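Type your search here
Search
Advanced search

LILLUS PRESS COUNCIL
Standing Panel on Election Coverage
Minutes of the Regular Meeting, 29/05/2021

Present: the chair, the vice chair, the secretary, the editors' representatives for Lillus and Uvik, the broadcast representative, and two public members.
Apologies: the representative for Nam.

The chair opened the meeting and confirmed that a quorum was present. The agenda was adopted with one change. The item on reader comments was moved ahead of the item on opinion polls at the request of the Uvik representative, who had to leave early.

1. Minutes of the previous meeting

The minutes of the March meeting were read. The broadcast representative asked that the phrase "agreed in principle" under item 4 be replaced by "discussed," as no vote had been taken. The correction was accepted and the minutes were approved as amended.

2. Matters arising

2.1 The secretary reported that the letter to the municipal election office about access to the counting hall had been answered. Accredited reporters may enter the hall once the doors are closed to voters and may stay until the count is declared. Phones may be used in the press area only. The panel noted the reply and asked the secretary to send copies to all member newsrooms.

2.2 The revised contact list had been circulated. Two newsrooms had not yet confirmed their entries. The vice chair will follow up.

3. Labeling of paid political content

3.1 The Lillus representative presented the draft guideline on the labeling of paid political content in print and online. Under the draft, any item paid for by a candidate, a party or a group campaigning on a ballot question must carry the words "paid political advertisement" at the top, in type no smaller than the body text. The name of the payer must appear in the same place.

3.2 The Uvik representative supported the draft but raised the matter of inserts. Loose inserts are often printed elsewhere and arrive at the newspaper already folded, so that the newsroom has no control over the type. After discussion it was agreed that the guideline should apply to inserts as well, and that advertising departments should make the label a condition of accepting the order.

3.3 A public member asked whether letters to the editor written by candidates would be covered. The chair replied that unpaid letters fall outside this guideline, and that the existing rule on identifying candidates who write letters remains in force.

3.4 The broadcast representative noted that radio and television members follow separate licensing rules, and asked that this be stated in the first paragraph of the guideline to avoid confusion. This was agreed.

Decision: The draft guideline was adopted with the changes under 3.2 and 3.4. It takes effect 14 days after it is sent to members.
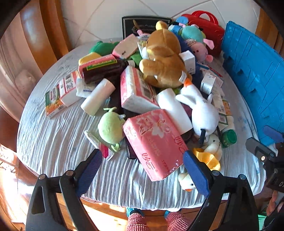

4. Reader comments during the campaign period

4.1 The panel considered a request from several smaller newsrooms for common advice on reader comments under campaign stories. The newsrooms reported that they do not have staff to review comments in the evening and on weekends.

4.2 The secretary summarized the replies to the questionnaire sent to members. A majority of those who answered close comments overnight. Others leave comments open and remove them upon complaint. A small number have stopped accepting comments on election stories entirely.

4.3 The Uvik representative described the use of the Flitex moderation queue in that newsroom. Comments are held until an editor releases them. The delay had brought complaints from readers at first, and a notice explaining the practice was then placed above the comment form. The representative was of the view that the notice should have been in place from the start.

4.4 A public member expressed concern that closing comments only on certain stories could be read as favoring one candidate. The panel agreed that whatever practice a newsroom chooses should be applied in the same way to all campaign stories and should be published where readers can find it.

Decision: The secretary will prepare a one-page advisory note for members. The note will recommend a consistent practice but will not prescribe which one.

The Uvik representative left the meeting at this point. A quorum remained.

5. Reporting of opinion polls

5.1 The vice chair reported on a review of 70 poll stories published by member newsrooms during the last municipal campaign. The most frequent omission was the wording of the question put to respondents. The sponsor of the poll was named in most stories, though often only in the final paragraph.

5.2 The Lillus representative observed that space in print is limited and that full details cannot always be included. It was suggested that print stories carry the sponsor, the dates of fieldwork and the sample size, with the question wording published online. The broadcast representative asked for a shorter form suitable for reading on air.

5.3 The panel discussed whether online reader votes should be called polls. Members were agreed that they should not, and that they should be presented separately from survey results.

Decision: The vice chair and the broadcast representative will draft a checklist in print and broadcast versions for the next meeting.

6. Complaints

Five complaints had been received since the previous meeting. Three were resolved by correction or clarification in the newspaper concerned. One was withdrawn by the person who made it. The remaining complaint, about the placement of a candidate profile, was referred to the full council, as the panel does not rule on matters involving one of its own member newsrooms.

7. Candidate debate in Nam

In the absence of the Nam representative, the secretary read a short written report. The hall has been reserved and all registered candidates have been invited. The choice of moderator is still open. The panel asked that the moderator be drawn from outside the newsrooms covering the race, and that the rules on speaking time be sent to candidates in writing. Further discussion was deferred.

8. Other business

The broadcast representative asked that papers for meetings be sent out at least 5 days ahead. The secretary undertook to do so.

There being no further business, the chair closed the meeting. Members will be notified in writing of the date of the next meeting.

Minutes recorded by the secretary. Subject to approval.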